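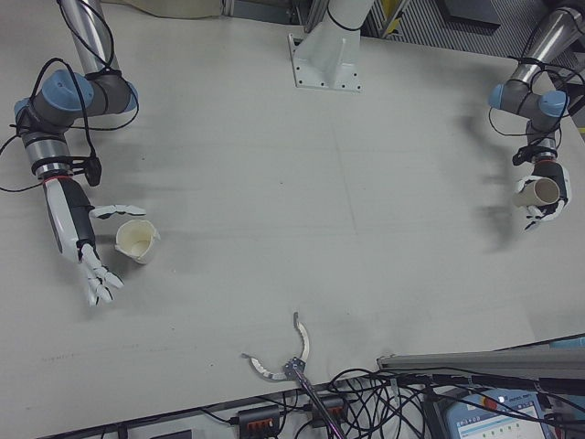 Okay, bench habits for anyone sharing a table with robot arms! I've been keeping these on a sheet taped inside the tool cupboard, and Kiri McPhee told me to type them up before the tape gives out, so here we are. Most of it is plain workshop sense, with a bit of safety standard mixed in.

## Before you power up

- Find the emergency stop and put your hand on it. Pointing at it doesn't count. If the pendant has slid somewhere you can't reach from where you'll be standing, move it (or move yourself).
- Test the stop once at the start of every session. Press it, try to jog the arm, check that it stays put, then reset. I write "stop ok" and my initials in the log and it takes me less time than finding a pen.
- Sleeves up, rings off, long hair tied back, lanyard in your pocket. I lost a perfectly nice lanyard to a wrist joint in November and I still miss it.

## Cables

Cables are where I get fussy. Leave a loop of slack at every joint that turns, then run the arm slowly through its whole reach and watch the loop, not the hand. If it goes tight anywhere, give it more. Tie to the fixed parts and keep the ties snug but not biting - you should be able to wiggle the cable under them.

Power strips want to be where you can see the switches, and never under a spot where someone might put down a coffee. One strip per arm if you can manage it, and a label on each plug. I use the Potgieter cloth labels because the paper ones go furry.

## Practice on cheap stuff

Paper cups are the best thing going for grip practice! They crush if you squeeze too hard, they tip if you come in crooked, and they cost next to nothing. Start them empty and leave them empty. Our rule is no liquids on the table while the arms have power, and that includes your own drink.

When a cup goes over or rolls off, leave it. Pause the program, wait until both arms are still, hit the stop and then reach in. I know, I know, it's just a cup. That's exactly when people lean in without thinking.

## Two arms, one table

1. Run each arm on its own first, at low speed, with the other one parked.
2. Then both together, still slow.
3. One person holds the pendant, and that person does nothing else. No phone!

If you're after the formal side, ISO 10218 is the one for industrial robots. Dry reading, but worth the slog for whoever writes your risk assessment. Redo that assessment whenever you swap a hand or a gripper, even if the arm is the same as before.

Last changed 27th February (added the bit about plug labels).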